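Open day at the Drilton scarecrow works, Sunday

We got to Drilton at ten, which was early enough to park and too early for tea. The village puts up scarecrows every summer along the lane, and for one day the barn where they're made is open to the public. There are 69 this year, all based on children's books, and I met at least four Gruffalos before I found the door.

Sorcha Rafferty took our group round. She explained how a head is stuffed, then how a head is stuffed badly, with several examples to hand. Painting is done by the primary school, so expressions range from cheerful to wanted by the police. 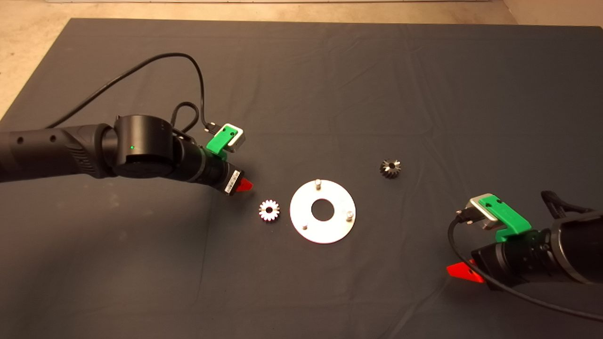

Bláthnaid Breathnach wrote in after I posted the first half of this: the Gruffalo by the bus shelter is a Highland cow from last year, and her class would like it corrected. Consider it corrected. That makes three Gruffalos and a cow.

Lunch was a cheese roll on a straw bale. The raffle had sold 192 tickets by then and I held two of them, neither of any use.

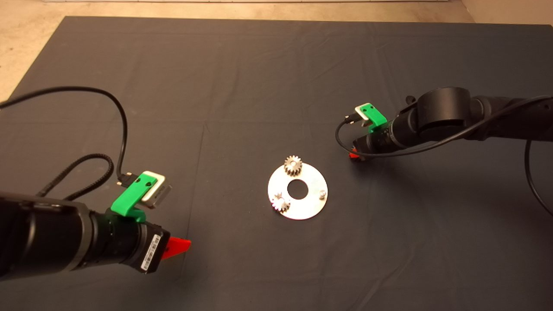
The afternoon was the judging, done on foot and at some length. First prize went to a very tall BFG outside Ó Briain's the butcher, whose ears had been held on with garden twine and were already drooping. The trail stays up until the end of the month, and the map is a pound from the shop.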